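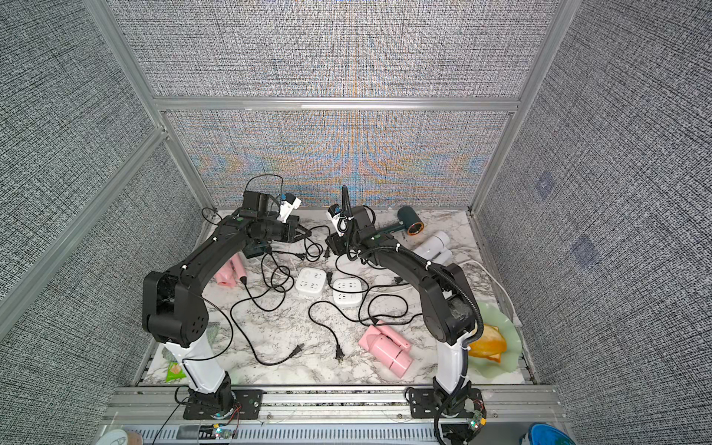 The Cord Drawer Problem: Sorting Out the Power Mess in a Shared Washroom

By Duygu Çınar
Loltham House project report, spring module
6 min read

1. Why I picked this

Anyone who has lived on the second floor of Loltham House knows the shelf by the washroom door. It is where all the shared plug-in stuff ends up, and every morning somebody is late for class because the thing they want is tied to four things they don't want. The project handout said "choose a small household problem and take it seriously," and I knew what mine was before I got to the end of the page.

I was expecting to be done in a weekend. It took most of January and I loved nearly all of it (the labeling, not so much).

2. What I wanted to find out

My main question was simple: does it matter how you put a hair dryer and its cord away, or does it only matter that you put it away at all? Then there was a side question about power strips, which I added after reading the printing on the back of ours and realizing I didn't understand it.

3. The things themselves

I worked with two pink hair dryers and two white power strips, plus the loose black cords that had gathered on the shelf over the years. I laid the lot out on a marble-patterned tabletop, cords in a heap, just as a person would dump them, and that was my starting point for every round.

The dryers are a funny shape to store! The barrel wants to go one way and the handle wants to go the other, and if you set one down on its side it takes up far more room than you'd think. The strips are easy by comparison. They're flat and straight, and they line up next to each other without any fuss. What makes them hard is everything that gets plugged into them.

4. Three ways of putting a cord away

The wrap. You wind the cord tightly around the handle. Everyone on my floor does this and so does my mother. It's fast and it looks neat, but the manual that came with my own dryer says not to, as it strains the cord right where it enters the handle. I went and looked at mine and the rubber there was already a bit cracked, so I believe the manual now.

The loop. You make big loose loops in one hand, about as wide as a dinner plate, and close them with a fabric tie. I had to practice this one. The trick is to let the cord turn the way it wants to – if you fight it you get a figure eight that springs open as soon as you let go.

The fold. You fold the cord back and forth like a paper fan and tie it in the middle. It's my favorite for short cords and hopeless for long ones.

For each method I put everything away, left it on the shelf for normal use, and came back in the evening to see what state it was in. I wrote my notes in a paper notebook. I had planned on a spreadsheet, but my hands were always full of cord.

5. The power strip part

I got carried away here, so this section is longer than it should be.

The two dryers from the shelf weren't used for the arithmetic, as I did that with my own one from home, a Sezer travel model. Its label says 1285 watts on high. There is a low setting too, and the manual gives that as 600 watts. Most of the other things we plug in up there (phone chargers, a clock, a little speaker) use so little that they hardly count next to it. Before this project I thought of a power strip as a thing that gives you more outlets, full stop. I hadn't thought about the fact that all those outlets share one cord back to one wall socket.

So what I did was add it up. Two of my dryer on high would come to 2570 watts, and when I compared that with the rating on the strip I had in my room it was over. One on high and one on low comes to 1885, much better, though I still wouldn't do it after reading the safety leaflet, which says a dryer should go straight into the wall. It also says never to plug one strip into another. I have seen this done in our hallway.

I made a small card with these points and taped it up inside the washroom door. It's still there as I write this!

6. What happened

The loop won. Cords put away in loops came apart from each other easily, and other people on the floor would copy them without being asked, which I hadn't expected at all. The wrap held together best on the shelf but I've ruled it out because of the cord damage. The fold kept slipping out of its tie.

The plugs turned out to be the real troublemakers. A loose cord by itself mostly slides free. It's the plug on the end that catches in somebody else's loop and drags the whole pile along. Once I started tucking the plug inside the tie, so the prongs pointed in toward the coil, evening checks got a lot shorter.

I also tried a Rarnico hanging organizer with mesh pockets, lent by a friend in Prikside dorm. Good for the chargers. The dryers stuck out of the top and tipped forward, and one pocket seam started to go, so I gave it back before I had to buy it.

7. What I'd change

I should have labeled the cords first. I did it last and spent an entire evening working out which cord went to which thing – some of them still have tape that says "mystery." And I'd test with left-handed people, because my roommate's loops go the other way from mine and when we both coil the same cord it remembers both directions and sulks.

If I get to continue, I want to try a shallow tray with dividers, strips along the back, dryers at the front with the handles all facing one way. My drawing for it is in the appendix, and the card from the washroom door is there as well for any floor that wants to copy it.

Handed in 10/01/2018

14 shares | 3 comments

© Loltham House student projects | Contact the editors | Back to top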